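Triststead Facilities Support
Ticket 387: Recurring condensation and low pressure on heating circuit, Dosby building
Published 31/07/2023 by the Building Services Desk
6 comments | 2 shares

Status: Open, awaiting parts

Summary of fault
The heating circuit serving the ground floor of the Dosby building has lost pressure on repeated occasions. Occupants have also reported damp patches on the wall behind the plant cupboard. The circuit was last serviced in May, when no leak was recorded.

Action taken
The system was refilled to its normal working pressure and left overnight with the pump off. Pressure had fallen again by the following morning. The expansion vessel was then isolated and checked. Its air charge was found to be low and was restored, after which the loss continued at a slower rate.

All radiator valves on the ground floor were inspected. One lockshield valve in the meeting room was weeping at the gland and has been repacked. The pipework in the plant cupboard is lagged, and approximately 50 centimetres of lagging was removed to allow inspection. The pipe beneath showed surface corrosion at a compression joint.

The contractor, Clalell, has advised that the joint should be cut out and replaced. The replacement fitting has been ordered from Mwaipopo. Staff are asked not to top up the system themselves, as this makes the rate of loss difficult to establish.
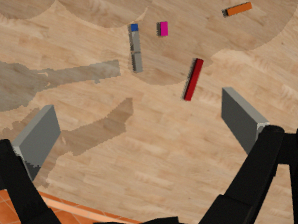

Mwaipopo replied that the fitting is in stock but that the matching olives are supplied separately, and asked whether the pipe is metric or imperial before dispatch. The desk has confirmed that it is imperial. The order has been amended and an adaptor added.

The circuit will remain isolated until the joint has been replaced. A pressure test will follow, and readings will be added to this ticket.

Recent tickets
Dosby: hot water timer not holding settings
Triststead main entrance: door closer slamming
Request to change cleaning cupboard lock
Lift alarm test, revised procedure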